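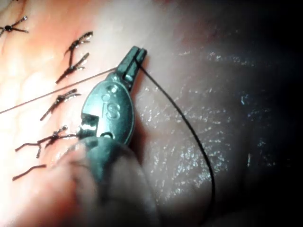

Debora Costa nos escribió que una página de presentación de una escuela de sutura debería empezar por los nudos que se sueltan y dejar para después la historia de la casa. Le hacemos caso a medias, porque la historia también nos la piden.

Quiénes somos

Skalley enseña a suturar en Paswood desde el año 2000. Tenemos un curso básico, otro de continuidad que llamamos Angate y una biblioteca pequeña con más manuales de los que conviene leer. Desconfiamos bastante de los manuales. Casi todos dibujan el nudo visto desde arriba, con dos cabos de colores distintos y sin nada que brille ni se mueva debajo, y el alumno que lo ha aprendido así llega al tejido y no encuentra el cabo corto.

Tampoco nos convence la palabra "dominio", que aparece en los folletos de medio sector y que durante una temporada apareció en el nuestro. La quitamos. De las 934 personas inscritas hasta ahora, 519 completaron los dos niveles. Publicamos la segunda cifra junto a la primera porque quien nos compara con otros centros suele recibir solo la grande. De cuántas conservan la mano al cabo de un tiempo no tenemos datos fiables, y dudamos de quien diga tenerlos.

Qué se practica

Sobre todo, el punto suelto: entrar, salir, anudar, cortar y volver a empezar un poco más allá. El curso básico son 104 horas y la mayoría se va en eso. Hay quien protesta y pregunta cuándo llega la sutura continua. Llega en Angate, y a nuestro parecer algunos la ven demasiado pronto.

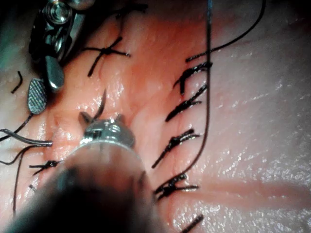

Puntos sueltos de hilo negro a lo largo de la línea.

Al revisar una fila miramos la separación entre puntos, la distancia al borde y el largo de los cabos. La tensión es más difícil de juzgar. Un punto muy apretado queda vistoso y a menudo es peor que el de al lado, que parece flojo, y sobre esto los propios instructores discuten. Tuvimos una plantilla de puntuación, la plantilla Thaweesak, que prometía resolver el asunto con una suma. La usamos hasta febrero de aquel curso. Dos instructores puntuaban la misma fila con resultados que no se parecían, así que hoy sirve como lista de repaso y poco más.

El hilo

Se habla mucho de la aguja y poco del hilo sobrante, que es donde se pierde el tiempo. Se enreda, se cruza por encima de un nudo ya hecho, el cabo se queda corto justo en la última vuelta.

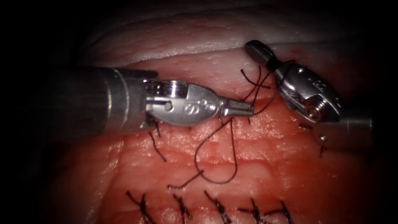

Por eso dedicamos sesiones enteras a formar la lazada, tomar el cabo y cerrar sin arrastrar el resto. Son aburridas, lo sabemos por las encuestas. Hemos probado a acortarlas y los nudos de las semanas siguientes salieron peor, aunque con grupos tan distintos tampoco pondríamos la mano en el fuego por esa comparación.

Lo que no ofrecemos

No damos títulos oficiales. Entregamos una hoja con las horas hechas y los comentarios de quien revisó el trabajo, incluidos los malos. Si un hospital o una universidad la acepta, lo decide cada cual, y recomendamos preguntarlo antes de pagar la matrícula.

Texto revisado el 26 oct. 2018.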